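Tabletop (furniture)

From the Weson Handbook of Domestic Furnishing, online edition
Last revised 2020-07-17

A tabletop is the flat upper part of a table, carried by legs, trestles, a pedestal or a frame. It provides the working or serving surface and, in most designs, also ties the supports together and keeps them from spreading. The term is used both for the finished part and for blanks sold separately to be fitted to a base by the buyer.

Construction

Tops are made either in one piece or from several boards joined edge to edge. Solid timber tops wider than a single plank are almost always glued up from narrower stock. The growth rings of neighboring boards may be alternated to limit cupping, although many workshops now match boards by grain and leave the frame to hold the top flat. Battens or slotted steel bars are fixed across the underside where no frame is present.

Solid wood shrinks and swells across the grain with the seasons. A top screwed tightly to its frame will split or pull the joints apart, so it is held with buttons, figure-eight plates or screws in slotted holes. Sheet materials move very little and can be screwed down directly.

Joints between sections

Large tops are often delivered in two or more sections and joined on site. The usual methods are loose tongues, dowels, biscuits and draw bolts set into the underside. Draw bolts allow the top to be taken apart again. The Gaillard fitting, a draw bolt with an offset cam, can be tightened from below with a hex key and is common in office and school furniture. 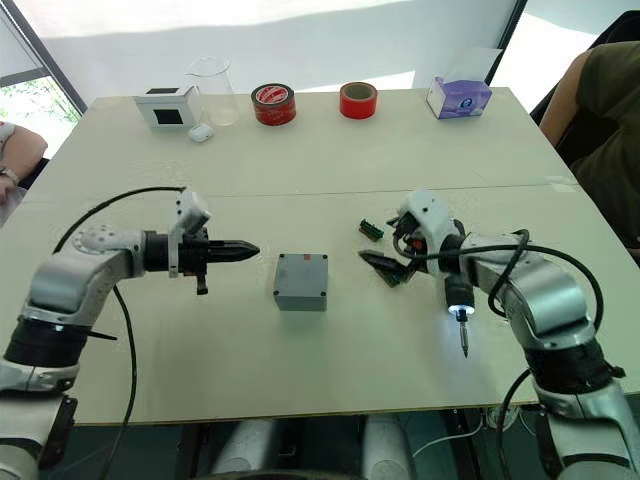
A joint left unglued collects crumbs and liquid and has to be cleaned with a soft brush. Where hygiene matters, the gap is filled with a flexible sealant matched to the color of the surface. Hard fillers crack if the two sections can move against each other. A difference in level between sections, known as lipping, can be felt with a fingertip long before it is seen, and is corrected by shimming the supports or planing the higher edge.

Surface finishes

Oil and wax are easily renewed but give limited protection against water and heat. Varnish and two-part lacquer resist both better, and damage to them is harder to repair locally. Pale and white finishes show scuffs from shoe rubber, metal and dark plastics. Most such marks are deposits on top of the finish and can be removed with a damp cloth and mild soap. Abrasive pads change the gloss of the surface and leave patches that catch the light.

Edges

The edge profile affects comfort and wear. Square edges chip, and a small radius or chamfer is normally added. Sheet materials need a separate edging of veneer, plastic strip or solid wood lipping. The Oltmont catalog lists 7 standard profiles.

See also

Trestle table
Drop-leaf table
Edge banding
Worktop

Further reading

Garrido, Candela. Boards and Bearers: The Making of Tables. Nostodetti, 116 pp.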